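2022-10-23

Sunday, shop to myself, and the dye bench finally got a full day. Notes on the weld and indigo overdyes before I forget which jar was which.

Started with the Brelladthorpe cotton, the plain weave we bought as seconds. Scoured it Friday night with soda ash and left it in the pot with the lid on. The rinse water came out the color of weak tea, so that cloth had a lot more in it than the seller let on. Second rinse was much clearer. I'm scouring everything from that roll twice from now on, even the bits that look bright white off the bolt.

Mordant was alum acetate at the usual strength, then a wheat bran bath. Cellgate thickener for the two painted swatches, mixed thin. It went on beautifully! No bleeding past the tape on either one, and the edges are crisp enough that I want to try the leaf stencil next.

Weld first. I used the dried stalks from January's order, chopped small, with a pinch of chalk in the pot, and kept the heat low the whole time. The yellow came up inside the first half hour and just kept going. I had been cooking weld too hot for years, I think, and getting that mustardy brown cast. Kept a strip back at nearly 9 percent weight of fiber for the sample book.

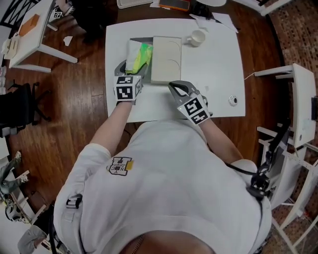

Indigo vat next, the fructose one in the tall bucket. It had gone sleepy over the week (flat surface, greenish gray, no coppery skin), so I warmed it, fed it 100 grams of fructose and a little lime, and left it alone until after lunch. Lovely flower on it by then. What I'm after is a green that sits well away from the bright yellow-green of the cloth bundled up with the white one on the table, something mossier and quieter. One short dip over weld lands too close to that color. Two dips, with a proper airing between them, gets me most of the way there.

The Curkari wool behaved differently, of course. It grabbed the blue so fast that the weld nearly vanished. Next time I'll do the blue first on wool and put the yellow over it, and see if I can steer it more gently from that side.

Hirose silk noil: only one swatch, since the roll is almost gone. Gorgeous. Soft sage, slightly uneven in the slubs, and I'd happily wear a whole shirt of it.

To do:
Rinse the vat stick and hang it up
Label jars with dates, on the glass and not the lids
Lightfast strips in the south window, half covered
Order more chalk and check the price on noil
Try iron on the two-dip cotton, very weak, in the small pot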